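Costley Market apple

The Costley Market is a dessert apple grown mainly in and near the village of Costley, in the lower part of the Hurnstead valley. It is a late variety, picked in the second half of October and usually eaten between November and the end of January. It is firm, fairly sharp when first picked, and becomes sweeter in store. Outside the valley it is seldom seen in shops, though small amounts are sold at farm gates and at the weekly market in Hurnstead.

Contents
Origin and name
Growing
Harvest and storage
Uses
Decline and recent planting
Common questions
See also

Origin and name

The parentage of the variety is not known. Trees of the type were already common in cottage gardens at Costley when the parish orchards were first listed, and it is generally taken to be a chance seedling. The name comes from the old Costley fruit market, which was held in the yard behind the Raju grain store until the yard was built over. Growers in the upper valley called the same apple Hurnstead Late, and both names appear in older sale notices. A third name, Store Red, was used by carriers and may have covered several different apples.

The local fruit grower Femi Adeleke compared trees from nine gardens and found that two forms were being sold under one name. The commoner form has a short stalk and a shallow eye. The other is slightly taller in shape, ripens a week or so later and is now usually kept separate as Costley Long. Some nurseries still supply either form when asked for Costley Market.

Growing

The tree is of moderate vigour and spreads widely if left alone. It bears mostly on spurs and responds well to ordinary winter pruning. On a dwarfing rootstock it can be kept to a height that allows picking from the ground, but most of the older trees are full standards, planted when sheep were grazed beneath them.

Blossom opens in the first half of May, later than on most apples in the valley. Late flowering is helpful in Costley, where cold air drains down from the higher fields and frost may lie along the stream well into spring. The variety is not self-fertile. It needs a partner that flowers at the same time, and growers commonly use a crab apple planted at the end of the row.

Scab is the main trouble in wet years. Canker is found on heavy ground, particularly where the drainage is poor, and affected branches are cut back to clean wood. Mildew is rare. The tree tends to crop heavily one year and lightly the next, and thinning the young fruit in early summer goes some way towards evening this out.

Harvest and storage

Fruit is ready when it comes away from the spur with a gentle lift and twist. Apples picked too early stay hard and tend to shrivel in store. Windfalls do not keep, and are normally cooked or pressed within a few days.

The traditional store at Costley was a thatched or slate-roofed shed with slatted shelves, kept dark and just above freezing. Fruit was laid in single layers with the stalks upwards – a habit that made it easier to spot rot at the eye only when the apple was lifted, and which was dropped by most growers once shallow trays came into use. The trays in common use hold 60 apples each. The largest surviving store, at the Harnidico farm, has room for 221 trays and is still used for part of the crop.

Apples should be kept away from onions and potatoes, as they pick up other flavours easily. The skin turns slightly greasy after several weeks. This is natural wax and does not mean that the fruit has spoiled.

Uses

Costley Market is chiefly eaten fresh, often with hard cheese. It holds its shape when cooked, so it is better suited to open tarts and baking whole than to sauce. The juice is sharp and pale, and is usually blended with that of a sweeter apple. In the valley the fruit was also dried in rings on strings above the range, and a plain boiled pudding made with the dried rings was a common winter dish.
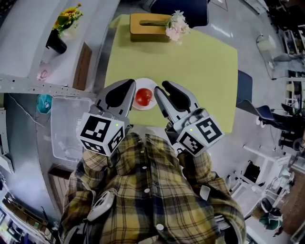 Common questions

How long will a Costley Market apple keep in an ordinary kitchen?

Two to three weeks in a cool room, and up to two months in the salad drawer of a fridge if the fruit was sound when picked. In a warm kitchen the flesh begins to soften much sooner.

Decline and recent planting

Many of the standard orchards were grubbed up when the land went over to arable, and others were lost through neglect. A survey completed in March 2018 recorded 394 mature trees in the valley, more than half of them in private gardens. Several of the trees stood alone in hedges and had not been pruned for many years.

New planting has been on a small scale. Grafts were taken from 15 of the surveyed trees and raised at the Harnidico farm, and the young trees were planted on the slope above Costley church. They are grown as half standards, with the two forms of the apple in separate rows.

See also

Costley Long
Hurnstead valley
Apple storage
Biennial bearing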